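Budgeting for a restroom service robot

Budgeting for a restroom service robot is the process by which a building operator or cleaning contractor estimates the full cost of putting a robot arm to work on restocking and tidying tasks in washrooms. It covers the arm, the gripper, the base, simulation work before purchase, changes to the building, and upkeep over the service life. Purchase price is usually the best-known figure and is often less than half of the total.

Background

Early buyers tended to treat the arm as a single line item and pay for everything else out of maintenance funds. This made projects hard to compare. The planning method most often used by mid-size contractors today is the staged budget, in which money is released in steps and each step depends on the results of the one before. A version written by Jalen Begay for the facilities firm Louro in October was later adopted with small changes by Nisteck and by the Kerkus office park.

Simulation stage
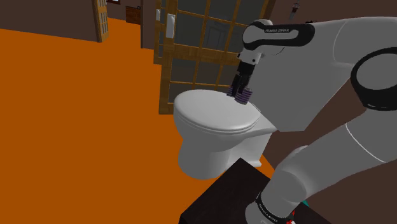
Simulation is normally the first stage to be funded. It is cheap compared with hardware, and it answers questions about reach and clearance that are expensive to answer on site. A planner loads a model of the arm under consideration, places it in a model of the room, and has it carry out the jobs on the task list. A Franka Emika arm holding a small purple ribbed cylinder over the tank of a closed toilet is a typical placement test, since the arm has to come over the fixture from the side and lower the object from above. The same model can be rerun with the base moved or the ceiling lowered.

The Louro budget allowed 622 hours of simulation work, most of it spent building room models. Once one room had been modeled, later rooms of the same type took far less time. Planners are advised to ask whether the room models will belong to the buyer at the end of the contract – some suppliers keep them, and a second supplier then has to start over.

Arm and base

The arm is chosen by reach, payload and the space its elbow needs. Payload is rarely the limit in a restroom, where most items are light. Reach usually is. A fixed base costs less and holds its position well, but it serves one stall. A rolling base can serve a whole floor and adds the cost of navigation, batteries and a charging point.

Jidham, a leasing company, offers fixed and rolling units on the same terms, with the rolling base billed as a separate item. Leasing is common for first projects. It moves the cost from the capital budget to the operating budget, and some owners prefer this even where buying would be cheaper over the full term.

Gripper 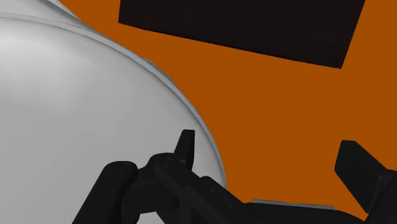
Grippers are quoted separately from arms in most bids. A parallel-jaw type is the usual starting point and handles rolls, bottles and small containers. Costs that are easy to miss include spare fingertips, covers that stand up to cleaning chemicals, and the mounting plate between wrist and gripper. The Nisteck plan lists 7 spare fingertip sets per unit per year.

Cameras and force sensors may be built in or sold as options. Bids should state which, as two quotes for the same gripper can differ widely on this point alone.

Site preparation

Building work is the part of the budget most likely to overrun. Door widths, floor slopes, outlet locations and the height of partitions all need to be checked by someone on site. Drawings are often out of date. At Kerkus, 657 fixtures were surveyed before any order was placed, and the survey was paid for as its own contract.

Electrical work in wet areas must follow local code and generally requires a licensed electrician. Signs, barriers and a way to close the room during operation are minor costs, but they belong in the plan.

Acceptance testing

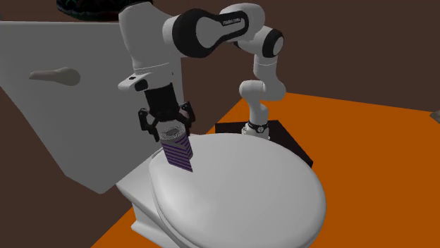 Final payment is commonly held back until the unit has passed an acceptance test. The contract should name the tasks, the number of trials and what counts as a failure. Nisteck asks for 2,000 placements spread over several rooms, with dropped items and contact with a fixture logged separately. A test run only in the supplier's own showroom is generally not accepted.

Running costs

Yearly costs include service visits, software licenses, insurance, replacement parts and staff time. Staff time is often left out. Someone has to load supplies, clear faults and clean the machine itself, and this work should be assigned before delivery.

See also

Service robot
Total cost of ownership
Robot simulation
Facilities management

This page was last edited on Dec 7, 2025.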